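Submitting to the Metance Review: Your Questions

We love getting mail from poets, and we get the same handful of questions every reading period, so we've gathered them up. If yours is missing, write to us anyway – we're friendly, if a bit slow in January.

How many poems may I send?

Up to 4 at a time, please, in a single file with each poem starting on a new page. If you write long poems (and bless you, some of us do too!), one poem of up to 900 words is fine by itself.

Do you take rhymed and metered work?

We do, and gladly. Last year's Widmer issue had a crown of sonnets sitting right next to a prose poem about a dentist, and they got along very well. Send us whatever shape the poem wanted to be.

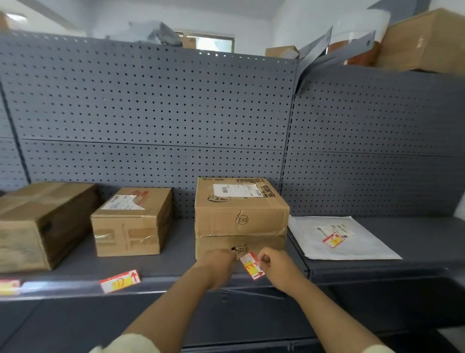 When will I hear back?

Usually within 13 weeks. Every poem is read by at least two of us, and we like to talk over the ones we disagree on, so a long wait can be a good sign. If you've passed that mark and heard nothing, a short note with your name and the titles is very welcome.

Can I send the same poems elsewhere?

Of course you can. Just let us know if another magazine takes one, and we'll cheer for you and keep reading the rest.

What about translations?

Send them along with the original text and a line saying you have permission from the poet or the estate. Our translation pages, which we call Clakura, are open all year.

Do you pay?

A little, plus two copies of the issue. We wish it were more, and we keep working on that.

Who owns the poem afterward?

You do. We ask to print it first and to keep it in our online archive, and after that it's yours to put in a book or read at your cousin's wedding. A mention of us in the credits is always nice.

Last updated 2023-06-04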